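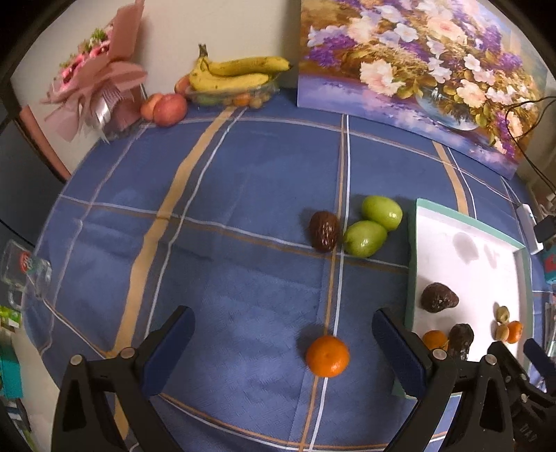 Still life painters wanted for my table in Demside

Hi all! I'm Rodica, and I'm looking for people who'd like to come and paint at my place through January. Beginners are very welcome (I was one not long ago, and my first bananas looked like gloves). I put out a blue plaid cloth, some flowers, whatever fruit I have in, and you pick a corner of it and get going. Flowers in pink paper are lovely to paint, by the way - all those folds! - and the stripes on the cloth will teach you more about perspective than I ever could.

What you get: a seat, a small easel, tea, and my friend Petrică Munteanu, who taught drawing in Trerkside for years and will look over your shoulder only if you ask him to. We start at 9 in the morning and stop when the light goes or the fruit gets eaten.

What I need from you: your own paints and brushes (acrylic or watercolor please, the room is too small for turpentine), an old shirt, and a promise to come to at least two sessions, so we can all see each other's pictures grow. Unframed is fine. I lean mine up against the wall at the back of the table and leave them there for weeks.

There's no charge, but everybody brings one piece of fruit or a few stems for the setup. Odd shapes and spotty peels are the best!

If you'd like to join, drop a note in my mailbox at 240 Stoica Lane with your name, phone number and what you like to paint. Parking is easier on the Gotholm side of the street.

Rodica Pascu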